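Room for a Desk: Furnishing the Shared Workroom at Duven

When the Duven study residence reopened its ground-floor workroom in August, the most discussed item in the building was a table. Residents had asked for a surface that could serve for reading, light meals and small repairs, and that would fit beside the appliances already in place. The residence office chose a plain white desk and set it next to the refrigerator, where a bookcase used to stand.

Pirjo Kiiskinen, who manages interiors for the residence, had drawn up the requirements over the winter. The top had to be pale, easy to wipe and free of sharp corners. The legs had to leave the floor clear enough for a mop. Anything placed on the desk, from a notebook to a glass bottle, was to be carried away again by the person who brought it.
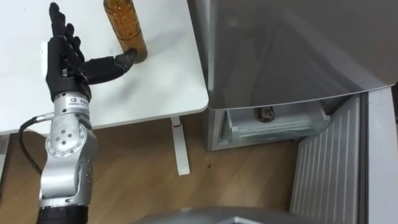 The last requirement caused the most debate. Under the old arrangement, shelves had filled with jars and bottles whose owners had moved out, and the office spent 30 hours one spring sorting them. Amber glass is common in the residence, where many people buy vitamins and cooking extracts in bulk, and one brown bottle looks much like another. Residents are now asked to write their room number on the base and to take the bottle with them at the end of the day.

Purchasing was handled by Hilkka Oksanen. She compared desks from two suppliers, Serkby and Wasuvard, and settled the matter on the shape of the corners. "People walk past that spot carrying hot pans," she said. "A square corner at hip height is a poor idea." The budget for the room came to 3,661 euros, including paint, lighting and the removal of the bookcase.

White furniture shows its use, and the office has decided to accept this. A scuff on the top is wiped with a damp cloth and, if it stays, it is left alone. Abrasive pads are not permitted. Tyyne Nieminen, who has lived in the building longer than any other resident, had argued for oiled birch and still prefers it — though she writes her letters at the new desk most mornings.

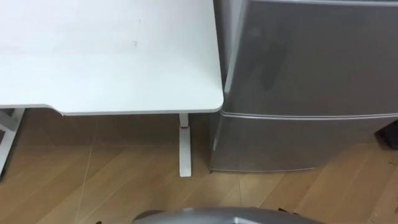

Duven Residence Services, Interiors and Common Rooms

The refrigerator was kept from the earlier kitchen. It is a compact model with two doors, and its silver-gray finish suited the white furniture well enough that a replacement was never seriously considered. The smaller door is at the bottom, close to the floor, so the office asks that chairs be pushed in after use.

Yasir Rizvi, who looks after maintenance, is now preparing a similar plan for the second floor. That room is narrower, and he expects to use a shorter desk with the same type of leg. Measurements are posted beside the elevator, and comments may be left with the residence office until the order is placed.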